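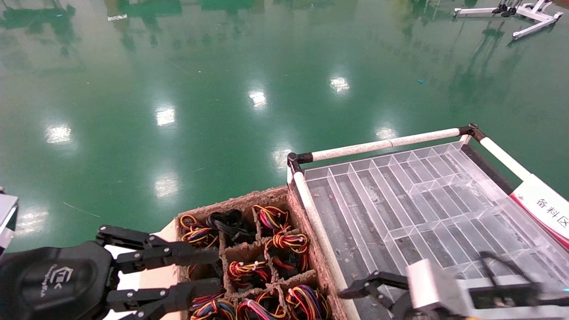
Section 6. Setting up and looking after the harness transfer cell

Applies to the Prultero two-arm cell, as installed at Hutsuliak. Revised 2022-08-07 by Amândio Fonseca. Replaces the June version, which had two step 4s and people had begun to take sides.

6.1 What the cell does

The cell takes coiled wire harnesses out of a molded pulp tray and puts them into the divided acrylic tray on the prep cart. A person can do this while thinking about lunch. The machine can't, so most of this section concerns putting things where it expects them.

6.2 Before you start

You will need the gauge block, a 3 mm hex key, lint-free wipes, a soft brush and the cell key. The key lives on the hook by the controller. If it is on your own key ring, it has found its way home with you and should be brought back.

CAUTION: Turn the cell key to SERVICE and take it out before reaching between the grippers. The grippers are not strong by robot standards. They are plenty strong by finger standards.

6.3 Placing the cart

1. Roll the cart in from the aisle with the sign marked 备料区 (material preparation area) on the side away from the pulp tray.
2. Bring the near corner up beside the pulp tray. Stop when the gauge block slides between the cart's upright and the tray rim with light contact. If you have to push the block, the gap is too small. If it falls through, you will know what to do.
3. Lock the cart. Lean on the top rail. If the cart moves, it was not locked.
4. On the controller, open Trornura and choose Fixtures, then Cart, then Check. The offset shown must be under 300 (the units are hundredths of a millimeter, a decision made before any of us got here).
5. If the offset is over 300, unlock the cart and go back to step 2. Do not type the offset in by hand. It will be accepted, and you will regret it at the far end of the long channels, where a small angle has room to grow.

6.4 Loading the pulp tray

1. Lay the beige sheet flat. A wrinkle lifts one side of the tray and the fingers will then arrive early.
2. Set the tray on the sheet with its raised rim toward the cart.
3. Look at each cell. Coils should sit down inside the walls. Tuck in wire ends that stand up, particularly on the left side, where the left gripper comes in low.
4. Pull out any harness that has hooked itself around its neighbor. The vision check catches most of these. The rest leave as a pair, swinging.

NOTE: Pulp trays are not precise objects. Two from the same stack can differ enough to matter, so run Tray, then Find every time you change one.

6.5 Lighting and floor glare

The floor is glossy green epoxy and shows the overhead lights very nicely, including to the head camera. If Tray Find returns fault 162, the software has most likely fallen for a reflection.

1. Check that the tray search area stops at the edge of the sheet and takes in no floor.
2. Lower the exposure one step and run Find again.
3. If the fault comes back, load lighting profile 107, which Vsevolod Holovko built over one long evening and would prefer you did not edit.

Polishing the floor less often has been suggested. It has been suggested several times.

6.6 Gripper care, every 326 cycles

Trornura puts up a reminder. Pressing Later is allowed once.

1. Key to SERVICE, key out.
2. Open both grippers from the pendant's service page, then wipe the finger bars from the housing toward the tips.
3. Check the small screws at the pivots with the hex key. Snug is enough. A pivot that has been properly tightened by somebody strong no longer pivots.
4. Move each finger linkage by hand. It should travel smoothly. Gritty travel means pulp dust; brush it out and do not oil it. Oil and pulp dust make a very good paste.
5. Follow the cable over the right gripper and make sure it has slack with the wrist turned fully each way.

6.7 Cleaning the acrylic tray

Small brown crumbs on the dark base under the dividers are normal in daily use. Brush them out along the channels at the end of the shift. Don't use compressed air, which moves the crumbs into the grippers and brings you back to 6.6. Don't use solvent either: the dividers will craze, and the replacement comes from Clulum, whose delivery estimates are best read as fiction.

6.8 Returning to service

1. Put the key back in and turn it to RUN.
2. Run one full tray at slow speed with your hand near the stop button.
3. Enter the cycle count and your initials in the log. "Fine" is not a cycle count.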